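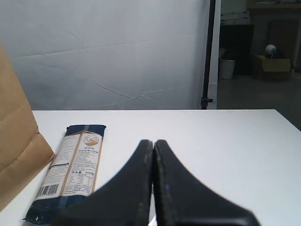
第7期

桌面抓取工位的操作规范，这几条写给准备自己搭工位的人，也写给我们组新来的同事。我们在 Skirnmont 那边用的是 Murkum 项目的内部规范，最近刚改过一版，把改动和没改的部分都过一遍。比较长，分条发。

1
先说适用范围。单臂、两指夹爪、腕部相机、白色桌面，物品以超市里能买到的包装食品为主。移动底盘和双臂不在里面，那两份由 Hendrik Meijer 在写，目前只有目录。

2
开工前检查夹爪。断使能，手指并拢，看指尖能不能对齐，左右有没有错位。然后张开看内侧。指面有擦痕可以继续用，有裂口、翘边、掉渣就换。磨损情况写进交接本，左右分开写，只写“有磨损”等于没写。

3
指面上的斑点要先擦一次再判断。擦得掉的是沾上的东西，擦不掉的记下颜色和位置。以前有人直接在记录里写“指垫损坏”，换下来一看只是印油。换指垫之后要重新标零位，这一步耽误时间，所以判断之前先擦。

4
擦拭用无绒布，蘸少量清水，擦完晾干再上使能。酒精能不能用要看指垫的材料，拿不准就查供货单。旧规范里写的是“用清洁剂擦拭”，新版已经删了，太含糊。

5
桌面。白色哑光，开工前清空一遍再摆物品，胶带残留要刮干净。桌沿在腕部相机里最好是一条能看清楚的直线，我们拿它做粗略的姿态核对。桌子挪过以后，哪怕只挪了一点，也要重做手眼标定。

6
背景布。规范原文是“平整”，执行起来争议最大。布从架子上挂下来，折痕总会有，真要熨到一条都没有，一上午就没了。新版改成：允许有折痕，但同一批次里布不能动，不能中途重挂，不能中途换面。折痕固定，后面处理时还能当成不变的背景；折痕每条记录都不一样，麻烦大得多。

7
Toon Prins 不同意这一条，他认为背景越乱越接近真实环境，布都可以不要。我的看法是两种都可以采，但要分成两个批次，批次说明里写清楚。混在一起以后再拆很费工夫，我们拆过。

8
支架和夹子。立杆要在机械臂的可达范围之外，夹子的位置也算进去。很多人做碰撞模型的时候只画了杆，没画夹子。夹子小，可它比杆突出。凡是固定在立杆上、高度接近桌面的东西，都要进碰撞模型，按外包盒画，再留余量。

9
布的边缘之外能看到什么，规范也管。腕部相机一转，布挡不住的地方就露出来了：架子、柜子、纸箱、桶。这些可以在，但批次进行中不要搬。屏幕、证件、写了字的白板、人脸，一律移走或者遮住。这一条没有例外，发现了整条记录作废。

10
地面也算。纸箱放在通道上、盖子敞着，绊人的概率比机械臂撞人高多了。规范要求急停按钮到操作员站位之间的路是空的，采集前走一遍，真的用脚走，站在原地看不算。

11
物品摆放。扁平的袋装和盒装食品平放，朝向随机，可以斜着摆，正反面都要有。说明文字、条码、营养成分表这一面朝上的，登记时标“背面”，有大图的那一面标“正面”。两面都有字的，按条码在哪一面来定。旧版没写这句，结果两个人标出来的正好相反。

12
净含量按包装上印的抄，印的是“500g”就写 500g，不要换算，也不要自己拿去称了再填。实际称重是另外一栏，可以空着。抓取力的初值参考的是实际称重那一栏，那一栏没填就用默认的低档，慢慢往上加。

13
条码能扫就扫，扫不出来就手抄，抄完由另一个人核对。Unent 里登记物品的时候，名称那一栏填包装上的全名，不要填“面”“米”“那个蓝的”。我知道填全名麻烦，可是库里现在有一堆叫“蓝色袋子”的东西，谁也说不清对应哪一个。

14
立着的物品，比如牛皮纸袋，和平放的物品同时出现在桌上时，立着的放在外侧，离主要操作对象近一点没关系，但是要保证它倒下来不会砸到夹爪的运动路径上。纸袋很轻，倒了也伤不着什么，问题在于倒了以后这条记录的初始状态就和登记的不一样了。倒了就停，重新摆，重新开始，原来那条标“中断”，不要删。

15
为什么不删。上一轮收尾的时候一共登记了3949条，复查时最有用的反而是标了“中断”的那部分，夹爪下探太深、袋子滑走、包装翘角，都在里面。删掉的那些查不到了，只能靠人回忆。

16
夹爪从上方靠近扁平包装的时候，手指并拢下探和张开下探是两种动作，登记时要分开。并拢下探一般用来压住或者推动，接触前速度必须降到低速档。张开下探用来夹边，夹的是封口那一头还是袋身，也要写。封口有压纹的那一头比较好夹，但是反复夹会变形，所以同一件物品夹封口的次数要有上限。

17
上限是多少，我们自己定的是一件物品用满7轮就换新的，不管看起来好不好。别的组可以另定，定了写下来就行。这个数没有什么理论依据，是看着袋子皱到什么程度拍的板。

18
食品的处理。换下来的包装食品不吃，不送人，不放回茶水间。外包装看着完好也一样。换下来当场用记号笔画叉，放进专用的收集箱，每天收工清一次。Vanhove 那边供的样品要登记退回，和自己买的分开放。

19
遮挡。腕部相机里夹爪会挡住物品的一部分，正常，不用为了让物品完整露出来去改相机角度。规范要求的是：开始动作之前，有至少一个时刻物品是没被手指挡住的。做法是起始位抬高一点，停一下再下来。标注的人靠这一下判断轮廓。

20
对焦。手指离镜头近，有点虚是正常现象，焦点对在桌面上，不要去迁就手指。有人看见手指糊就去拧镜头，拧完整个批次的标定全废。镜头环调好以后用胶贴固定，胶贴破了视为标定失效。

21
人的位置。上了使能，手不进桌面上方，摆物品之前先断使能，断了再伸手。“我就扶一下袋子”不行。操作员和摆放员如果是两个人，由摆放员说“好了”，操作员复述一遍再上使能。一个人干两样活的时候也要说出声来。新来的同事觉得别扭，过几天就习惯了。

22
交接本每班一页，内容就4项：夹爪状态、标定时间、背景有没有动过、中断的记录编号。写多了没人看，写少了下一班要重查。字迹看不清的退回去重写，我退过，也被退过。

23
有人问光照怎么没写。写了，在附录里，单独一节，要求窗帘全程拉上、灯全程开着、记录开灯时间。附录还在改，灯换了型号，色温那一栏的数得重新测，测完再发。

24
还有人问小组只有一个工位，用不用这么细。可以删，但断使能再伸手、碰撞模型包含夹子、中断不删这几条请留着。其余的按自己的情况来。

25
补一条刚才漏的。批次做到一半要换物品的，换之前拍一张空桌面，换之后再拍一张，两张都挂在 Unent 的批次页下面，文件名按登记规则走，不要用相机自己起的名字。

26
双臂那份等 Hendrik 写完目录后面的部分再说，他说最早也要到十二月。这份有意见的直接在下面回，写明是第几条，我统一改到下一版里。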